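Slide 7 – Clear surfaces in shared workrooms
Speaker: Meenakshi Vishwakarma, Facilities Standards, Rowbotham

Thank the previous speaker and confirm that the handout has reached the back rows.

Remind the audience that the November survey covered 438 desks at the Prerton and Dadine sites. Staff were asked which items they wished to keep on the work surface at the end of the day. Lighting was named most often, and 89 respondents asked for a stand with a heavier foot.

State the guideline as adopted: each table keeps a single fixed item, placed toward a corner, and the remainder of the top is left free for the next user. Papers and chargers go into the drawer unit – personal mugs return to the kitchen.

Pause for questions on drawers. Mr. Ahuja will answer on delivery times.

White tops show marks early. Cleaning staff have asked that stands be lifted and the surface under them wiped every 2 weeks. Allow up to 19 minutes per room.

Leave the slide up while Ms. Takeda prepares the section on seating.

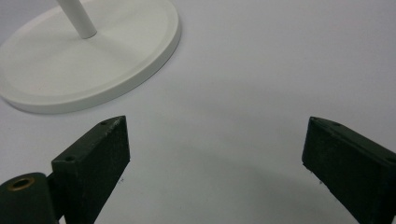 Slide 7. Round white base and pole on a white tabletop.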